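In defence of clothes on the bed

August 6, 2023

My sister-in-law stayed with us for a week in July and on the second morning she said, very kindly, that she'd noticed I was "a bed person". I thought she meant I slept late. She meant that I put my clothes on the bed once it's been made, and leave them there, and that in her house this would be grounds for a conversation.

I've been thinking about it ever since, probably more than is healthy.

I do make the bed. I want that on record. I make it every morning before I've had tea, duvet pulled up flat, top edge folded back under the pillows the way they do it in hotels, pillows propped against the headboard. It takes me less time than brushing my teeth and I like how it looks. And then, usually before I've even left the room, I drop a jumper on it. Sometimes two, if it's one of those mornings when the weather can't decide and neither can I.

The case against me goes like this. A made bed is finished, and putting things on it unfinishes it. My friend Levente Szilágyi holds this view very strongly. He'd sooner hang a damp coat off a door handle than lay a dry shirt across his duvet, and he has a chair for everything else. The chair, last time I saw it, had so much on it that you couldn't tell what colour the seat was! I asked him when he'd last sat in it and he had to think.

That's my trouble with the chair. The chair has no deadline. Clothes go on the chair and they can live there for a month, because you don't need the chair for anything. Whereas you do need the bed. Every single night, at whatever time I finally give up on the telly, I have to deal with whatever I've left on it. There's no way round it (well, there's shoving it all on the floor, and I have done that, but I felt bad).

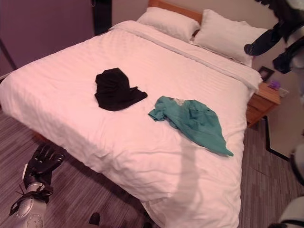 So a T-shirt on the bed has to be decided about by bedtime. Is it clean enough for the drawer? Does it want washing? Am I wearing it tomorrow? These are small questions but if you let them pile up on a chair they turn into a whole afternoon, and I'd much rather answer two of them a night while I'm looking for my book.

The other thing is that a bed is simply the best surface in the house for clothes. It's big, it's soft, it's the right height if you've got a bad back, and you can see what you're doing. I fold everything on ours. I pack on it too. When we went to my cousin's wedding I had the whole lot laid out in rows the night before, and I could see at a glance that I'd packed four tops and no trousers. You don't get that from a wardrobe rail.

I'll give the other side one point, and it's the white bedding. I bought ours from Wesex in the sale and I love it, but it does show everything. Anything dark left on it looks like a crime, even if it's only a cardigan. On our old set, which was a sort of muddy check, you could have left a week's washing out and walked straight past it. On white, one black sock can be seen from the landing. Kiprono Sang, who lives two doors down and irons his pillowcases, says this is the whole point of white and that it's meant to shame you. Perhaps it does. I notice I put things away a bit quicker than I used to.

And I do have rules. Nothing that's been in the garden. Nothing that's been on a train, if I remember. Bags never go on the bed, and neither do shoes, even new ones in a box, though that's my gran's superstition and I've no idea where she got it.

I told my sister-in-law all of this over breakfast, at some length, and she listened nicely and said she still thought a hook would help. She's since posted us one – brass, rather handsome. It's on the back of the bedroom door now with my dressing gown on it, and the jumpers are where they've always been.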